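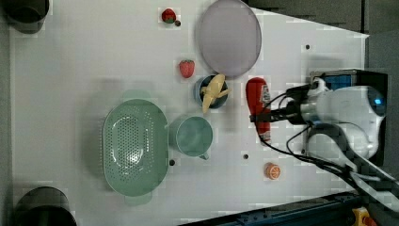
Can you buy a robot yet that will clear the table and do the washing up?

Not one that I'd let loose in my kitchen, and not for the sort of money I have. The parts of it are coming along though, and some of them are further on than I expected when I started reading up on all this in May.

I should say where I'm coming from. I'm no engineer. I used to work in a packing shed, I now work from a spare bedroom, and I have a dishwasher that came with the house and a deep personal grudge against whoever designed its cutlery basket. I started this blog to moan about appliances and it has drifted, as you'll know if you've been here a while, into moaning about appliances that don't exist yet.

So, chores. The one I get asked about most is tidying up, meaning the pick it up and put it where it lives kind. It sounds like the easy one (a toddler can do it, when bribed) and it's the one that people in labs seem to spend ages on, with toy food and plastic crockery. I used to think the toy stuff was a bit of a cheat. I've changed my mind. A toy ketchup bottle on its side is still a bottle on its side, and a two-finger gripper still has to close on the middle of it and hang on. A banana lying over a bowl is a proper little puzzle too. Do you want the banana, or the bowl, or the bowl with the banana in it? You and I would know from what somebody had just asked for. A machine has to get that from somewhere.

Then there are the shapes. Try doing your own table with just a finger and thumb of one hand, I did it on Sunday dinner leftovers and it's horrible! A cup with a handle is fine, you go for the handle or pinch the rim. A colander has tabs to grab, good. A big flat plate is the one that had me swearing. There's nothing to get under. I ended up sliding it to the edge of the table so that it hung over a bit, then pinching it there, and I was very proud of myself until I remembered that I've got a whole other hand and nine more years of practice at plates than I have at anything else.

Strawberries are another one. I mean real strawberries. The toy ones will put up with any amount of squeezing and the real ones will not, and I wouldn't fancy explaining the difference to anything with a motor in it.

Where I do think machines have got there, or near enough, is work where the same thing turns up in the same place. Back in the shed we had a Skustov carton former that folded boxes all day long and only sulked when the cardboard was damp. It had no idea what a box was. It didn't need to. We once tried to get it to take a slightly taller carton and that was a whole afternoon, two spanners and some language. That's the gap, for me. The shop floor can be arranged to suit the machine. My kitchen is arranged to suit me, and badly.

A reader sent me the brochure for the Ren, the kitchen arm from Faler, and asked what I made of it. It bolts to the worktop, it has one arm, and according to the brochure it can learn 86 household items. I did sit up at that. Then I went and looked in one drawer, the bad one next to the cooker, and I'm fairly sure I'd use up the lot before I got to the cupboards. It also wants a clear stretch of worktop to itself, and if I had one of those I'd be a happier person already. The price, with fitting, comes to £1,571 and the fitting is done from Anport, so you can add the petrol on top if you're out our way.

I rang them up anyway! The chap was very nice and very straight with me. It'll move dry things from the rack to a shelf if the shelf is open and at the right height. It won't open a cupboard door. It won't do glasses. Pans depend on the pan. I asked how long it takes to put away a rack and he said 6 minutes for a small one, which is slower than me but then it isn't also trying to listen to the radio and stop the cat getting on the side.

And I do keep coming back to that. Slow doesn't bother me much. My dishwasher takes hours and I've never once stood over it tapping my foot. If a thing could go at its own pace overnight and I came down to a clear table, I'd forgive it a lot. What I couldn't forgive is having to get everything ready for it first. I already rinse the plates before the dishwasher (yes, I know, please stop emailing me about it) and I'm not laying out spoons in rows for a robot as well.

Laundry I'm going to leave for another post. I've got 4 pages of notes on folding alone and most of them are just me being cross about fitted sheets.

If you've got one of these arms at home, or you work somewhere that uses them for fiddly mixed stuff, do leave a comment. I'd love to know how it copes with a flat plate, and whether it does the sliding to the edge trick or something cleverer. Also if anybody has a cutlery basket to fit an older slimline machine, mine has lost another foot and is now leaning on the bottom rack like it's waiting for a bus.

Posted July 27, 2022, under Kitchen, Robots, Grumbles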